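From: Xiomara Doucet
Date: 18 December 2018
Subject: Re: [Notley] clearance rule, section 6

> Section 6 says fingers stay open until clear of neighboring
> parts. Does that cover parts in a row? Grurcombe reads it
> as single parts only.

It covers rows too. Please add that to the Grurcombe copy.

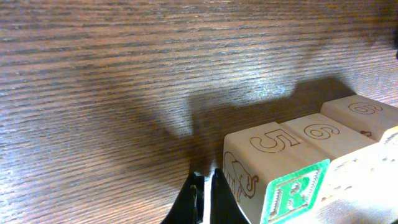 Fingers open beside the "R" block, front of the row.

The fingertips are very close to the corner there, so the 3 mm side gap in the draft needs a check before any close command. Log it by block face – "5" or "R" is fine – and use the same name all through the sheet.
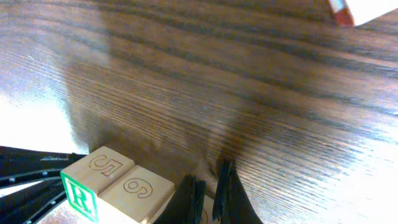 Glare is the other open item. Fitzsimmons wants a limit written in, and I would put it in section 27 with the lighting notes. Send wording to the list.

Xiomara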